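How a Car Knows When to Stop

Cars are heavy. A small family car weighs more than a dozen grown-ups, and when it is moving it has a lot of energy stored up in it. To stop the car, that energy has to go somewhere. This page explains where it goes.

What is a brake?

A brake is a part that slows a wheel by rubbing against it. You can try this with a bicycle. Lift the back wheel off the ground, ask someone to turn the pedal, then squeeze the brake lever. Two rubber blocks press on the rim and the wheel stops.

Rubbing is also called friction. Rub your hands together quickly and they get warm. The same thing happens in a brake. The energy of the moving car turns into heat, and the heat goes off into the air.

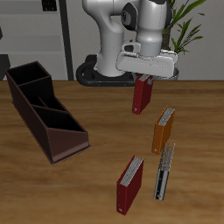
Most cars have disc brakes on the front wheels. A disc is a flat, round piece of metal, a bit like a dinner plate with a hole in the middle. It is fixed to the wheel, so when the wheel turns, the disc turns too. On each side of the disc there is a brake pad. When the driver presses the pedal, the pads squeeze the disc between them.

How does the pedal reach the wheels?

The driver's foot is a long way from the wheels, so the push has to travel. It travels through thin pipes filled with a liquid called brake fluid. Liquids are very hard to squash. If you push on one end of a full pipe, the push comes out at the other end straight away.

The Araya, a small car made by Vurnus, has brake pipes going to all four wheels. One press of the pedal works all four brakes together. The car also has a part called a servo, which makes the push from the driver's foot stronger. Without it the pedal would feel very stiff.
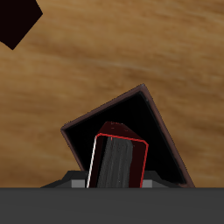 A wooden tabletop with an open-topped box.

What happens when the road is wet?

Rain makes the road slippery. If a wheel stops turning while the car is still moving, the tyre slides and the driver cannot steer properly. This is called skidding.

Modern cars have something called ABS, which is short for anti-lock braking system. A sensor at each wheel measures how fast it is turning. If one wheel is about to lock, the system lets go of its brake for a tiny moment and then puts it back on. It does this many times a second. The driver may feel the pedal shake, and that is normal.

Why do brakes wear out?

Every time the pads rub on the disc, a very small amount of the pad comes off as dust. After a long time the pads get thin and must be changed. At the garage in Stallham, a mechanic takes off the wheel, measures the pads and fits new ones if they need it. New pads in an Araya are 14 millimetres thick.
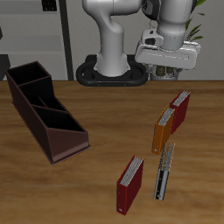 Words to know

Disc: the flat metal plate that turns with the wheel.
Friction: the rubbing force that slows things down.
Pad: the block that presses on the disc.
Servo: the part that helps the driver push harder.
Skid: to slide when the tyres lose their grip.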